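Canar Reservoir Sediment Survey
Interim Progress Report to the Hondimar Fund
Prepared by Svatopluk Vondráček
12/30/23

Status

Field sampling is complete. Laboratory work is in progress. One of the two deliverables due in this period, the bathymetric grid, was transmitted with the previous invoice. The other, the grain-size data set, is late and is covered under Schedule.

Work completed

The survey plan called for 70 core stations across the upper and lower basins. All were occupied. At 21 of them the first core was rejected for short recovery or a disturbed top, and a second core was taken within the same grid cell. Rejected cores were logged, photographed and discarded on site, as the sampling protocol allows.

Penetration was limited by gravel in the delta below the Flallari inlet. Cores there are short and should not be used to estimate total deposit thickness. The thickness figures for the delta will come from the sub-bottom profile alone, tied to the two cores that reached the pre-impoundment soil. The contact is a dark, rooted horizon and is easy to pick in both.

Echo sounding lines were run at a spacing of 200 feet in the open basin and closer near the dam. Lines in the northern arm were repeated after the sound velocity profile from the first run was found to have been saved with the wrong cast attached. The repeated lines agree with the tie lines within the tolerance in the work plan.

Laboratory work

Cores are split, described and subsampled at the Slanina laboratory. The count of subsamples logged into the database now stands at 3,202. Water content and loss on ignition are finished for the lower basin. Grain size is being run by sieve for the sand fraction and by laser for everything finer. Duplicate runs are inserted in every batch, and the lab reports the duplicates with the batch instead of holding them to the end.

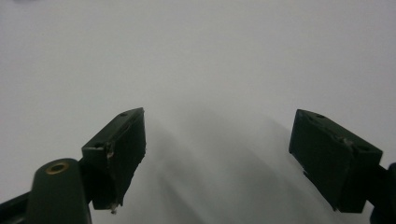
Organic content in the lower basin cores is higher than the design study assumed, and the difference is largest in the top part of the section. The effect on the capacity estimate is indirect: organic mud has a low dry density, so a given volume of deposit represents less mass than the earlier study would predict. We have begun grouping samples by color and texture before assigning densities. The darkest class on the working chart is a nearly black green with a matte surface, close to the fingers against the pale gray-white in the photo, and it is the class in which the density values scatter most. Additional density measurements on this class have been added to the lab schedule at no change in cost.

Upper basin samples are mostly silt with thin sand layers. The sand layers can be matched between neighboring cores but not yet across the basin. We do not propose to assign them to individual floods without dates.

Schedule

The grain-size data set was due at the close of this period. The laser unit was out of service while a replacement pump was on order, and the backlog has not been cleared. Delivery is now planned for March, together with the draft capacity table. The final report date does not change.

Budget

Field costs closed under the approved amount. Lab costs are on plan. We request approval to move the unspent boat charter funds to radiometric dating of two additional upper basin cores. A revised budget sheet is attached as Appendix B.

Open items

The dam operator has not released the stage record for the drawdown year. Without it, the datum correction for the older survey rests on a single benchmark. A second written request has been sent.

The access agreement for the Flallari inlet expires before the planned spring check survey and needs to be renewed by the Fund, as the named party.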